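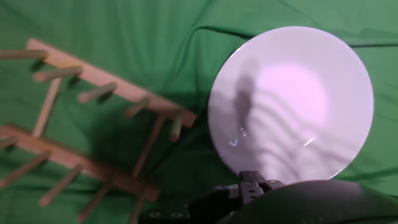
Page last changed: December

Koltora Plate-Racking Policy
Research release from the Hamik group, Skernthorpe

Koltora is a learned control policy for one arm, one gripper and a household job most of us have been avoiding for years. It takes a plate by the rim and stands it between the pegs of a wooden dish rack. We are aware that a person can do this while on the phone.

The policy was trained on 1,467 teleoperated demonstrations, most of them driven by Hjørdis Sundqvist, who now stacks her own dishes with unnerving precision. Input is a wrist view plus one fixed view. The wrist view matters most in the last stretch, when a shiny plate takes up much of the picture and the pegs have to share what's left.

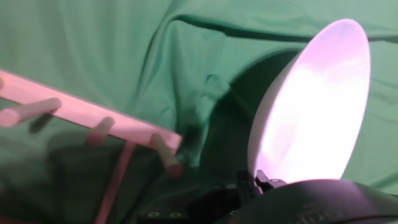 What we measured

We ran 100 trials for each of 4 rack angles on green cloth. Wrinkles were left in. Taking away the fixed view hurt results most at the steepest angle, where the policy approached the wrong slot with great confidence. An earlier version, Grønli, needed 2,000 demonstrations and was still shy of pegs.

The download includes weights, training code and the evaluation script. Plates and rack are not supplied.
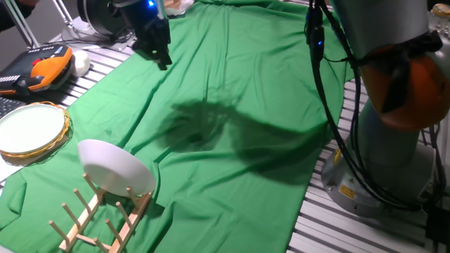

Can I use Koltora with a different rack?

You can, but plan on recording fresh demonstrations if the peg spacing changes. Small shifts in the rack's position are fine without retraining.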